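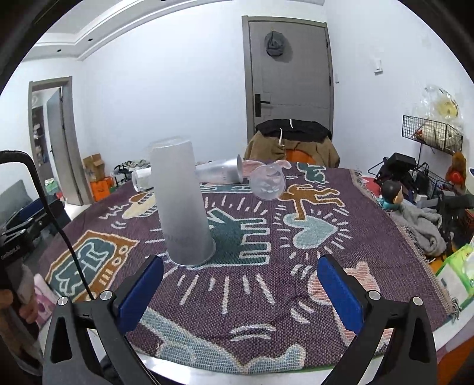 Search this journal
Enter keywords

November, 6:40 a.m.

Slept badly, up early, so I read the rain gauge before the coffee was ready. 62 mm since yesterday morning. The tank is at the overflow and has been for two days. The first flush diverter needs emptying again. The drip hole at the base is clogging with silt, and a clogged diverter sends the dirty first water straight into storage. Cleared it with a bit of fence wire. Will look for a larger washer.

Spent the morning on the header tank line. The Kotum pump is still short-cycling. It starts at the low setting, runs four seconds, cuts out, and starts again with one tap open. I checked the air charge in the pressure vessel with the power off and the line drained. It read well under what the label asks for. Pumped it back up with the bicycle pump, which took longer than I would like to admit, and put soapy water on the valve stem. Small bubbles, slow. New valve core on the list. If the bladder has gone I will know within a week, as the reading will fall again with a good core in place.

The meter on the house side reads 2684. Last month's figure was 2300, so 384 liters through the kitchen and bathroom, which is low. I was away for part of it. The garden line is not metered and I keep saying I will fix that.

Drove to Drerinville after lunch for fittings. The store had the 25 mm elbows but no unions. They can get unions from Te Moana by the end of the week. Bought thread tape, two hose clamps and a filter cartridge in the Akoler size, which costs more than the plain one and has the same rating printed on it. The plain one leaks at the top seal in my housing. I have tried it twice.

Changed the cartridge at 3. The old one was brown on the outside and pale about halfway in, so it still had some life. I changed it anyway while the housing was open. Greased the O-ring. Ran the tap for five minutes and the cloudiness cleared in three.

Gutter on the south side still sags at the middle bracket. Water stands there up to 60 mm deep after heavy rain and the leaves rot in it. The bracket screws have pulled out of soft timber. I could move the bracket along to sound wood, but then the fall is wrong and the next one has to move too. Left it.

Supper was soup. Rain started again at 8. Pump ran once while I did the dishes, a proper long run, then stayed off.

To do: valve core, unions, washer, ladder back to the shed.

Recent entries
Pressure switch contacts, cleaned
Leaf guard, second attempt
Where the overflow goes
Frost on the standpipe
Tank level by knocking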